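Chapter 4
Names That Won't Sit Still

In this chapter you will:
Learn why one family may appear under several surnames
Search an index for sounds as well as spellings
Build a variants list and keep it up to date
Decide when two differently spelled entries belong to one person

Key terms: variant, transcript, index, wildcard, by-name, informant

Sooner or later every family historian loses somebody. There they are in one census, living happily above a shop with a wife and a lodger, and ten years on they have vanished! The beginner looks for a death or a ship to Canada. Quite often the missing man is still above the same shop, and the only thing that has changed is how the clerk wrote down his name.

I love this part of the subject. Spelling feels like such a fixed thing to us (try getting a passport with a letter wrong) that it takes a while to believe how loosely our ancestors held it. A parish clerk wrote what he heard. If the person speaking had a strong accent, or a heavy cold, or no front teeth, all of that went into the register too. Many people couldn't read what had been written for them, so they had no way of putting it right, and plenty of those who could read didn't mind much.

Take the surname we shall follow through this chapter, Bratard. In the baptism register it is Bratard for the first child, Brattard for the second and Bretter for the third, all to the same parents in the same lane. The marriage entry for the eldest daughter gives Bratherd. Then comes a printed index, made long afterwards by someone working from a faded page, and she turns into Bralard because the crossbar of the t had gone. So we have two quite different kinds of change. Some happened when the record was made, through the ear. Others happened when it was copied, through the eye. You will need to search for both, and they call for different guesses.

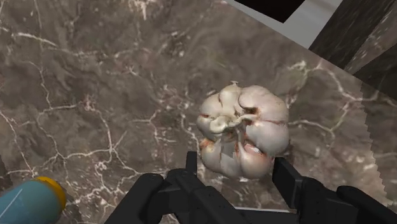

Siham Matar remarked, on reading a draft of this chapter, that there ought to be a third kind, the change a family makes on purpose, and that she had wasted most of a July on her own great-grandfather before it crossed her mind that he might simply have fancied a new name. She is quite right, and Section 4.5 has been added as a result. People changed their names to please an employer, to inherit from an uncle, to slip away from a marriage or to fit in with new neighbours. In England and Wales they could generally do it without any paperwork at all, which is wonderful for them and maddening for us.

Start with the ear. Say the surname aloud, then say it again lazily, then ask someone from another part of the country to read it to you. Write down what you hear each time. Pay special attention to the first letter, since most indexes are arranged by it and a slip there sends you to the wrong end of the book. An H may come or go. V and W swap places, C and K are nearly always interchangeable, and a silent letter at the front is usually the first to be dropped.

Now try the eye. Write the name in joined-up handwriting, quickly, with a poor pen if you have one. Which letters could be taken for something else? A looped capital L looks very like an S, u and n are forever being muddled, and the old long s has fooled generations of copyists into seeing an f. By the time you have finished you may have around 20 forms of a surname you thought had only one. Lovely! That is your variants list, and it should live at the front of your notebook where you will see it every time you sit down. 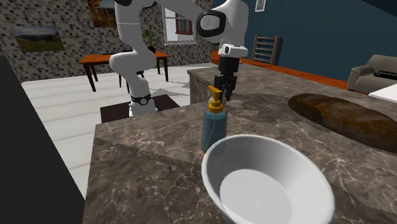
A long list brings its own danger, of course. Once you are willing to accept Bretter for Bratard, you may find yourself accepting Barter, Brothers and Bradford as well, and gathering up a whole crowd of strangers. A matching sound gets an entry onto your table and no further. After that you need the ordinary evidence: the age, the trade, the street, the names of the children, the witnesses at the wedding. If a man of 25 at his marriage is down as 40 only two years later, put him back, however well his surname fits.

First names wander too, and we shall come to Polly, Nell and Jack in Section 4.3. For now, keep to surnames.

Before you read on

Choose one surname from your own tree, preferably one you think is too plain to cause trouble. Make a variants list for it, marking each form E for ear or I for eye. Then pick three of them and search one index you have already used. Note down the searches that find nothing as well as those that succeed, with the title of the index beside each. You will want these notes again for the exercise at the end of Section 4.2.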